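Repaso de fin de año del local de Gindum, 30 de diciembre de 2025. Lo dejo comentado, como siempre, para que quien haga el de mayo no tenga que adivinar nada (¡y perdonad que me enrolle!).

## Entrada y pasillo

- [x] **Salida despejada.** Bien. El pasillo mide 140 cm libres con el perchero ya movido, y da gusto pasar por ahí con las bolsas de la compra.
- [x] **Luz de emergencia.** Enciende y aguanta. La pegatina vieja la he quitado yo.
- [ ] **Felpudo.** Sigue levantándose por la esquina izquierda. Bereket Chala tiene cinta de doble cara y ha prometido traerla.

## Cuarto de los ordenadores

- [x] **Equipos desenchufados antes de abrirlos.** Recordadlo siempre, por favor, aunque sea «solo un momentito».
- [x] **Regletas.** Ninguna colgada de otra. Gracias de corazón, que el año pasado daba miedo mirar debajo de la mesa. 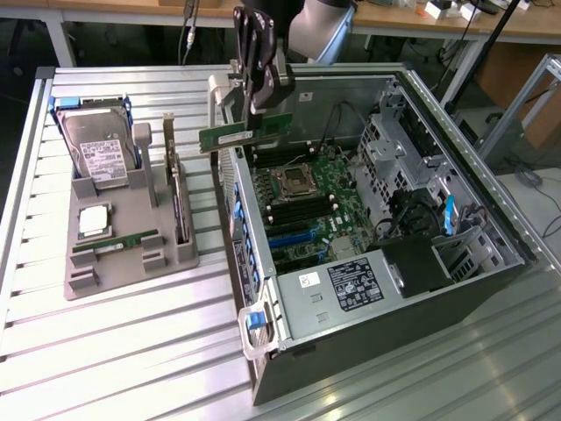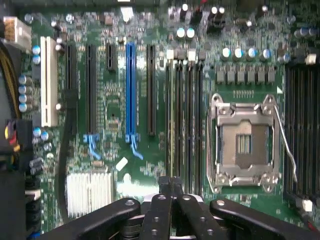
- [ ] **Extintor.** El manómetro está en verde, pero la etiqueta de revisión no se lee. He llamado a Marquez y pasan después de fiestas.

## Cocina

- [x] **Goma del gas.** En fecha.
- [ ] **Estantería Skida.** Baila un poco. Le falta el taco de arriba y de momento he bajado las ollas a la balda inferior.
- [x] **Botiquín.** Repuesto: gasas, tiritas y suero. El recibo, de 95 euros, está en la carpeta azul, detrás del contrato de la calle Cuvier.

## Pendiente

Felpudo, etiqueta del extintor y taco de la estantería. La llave del cuadro es la 243 y cuelga donde siempre, junto al calendario.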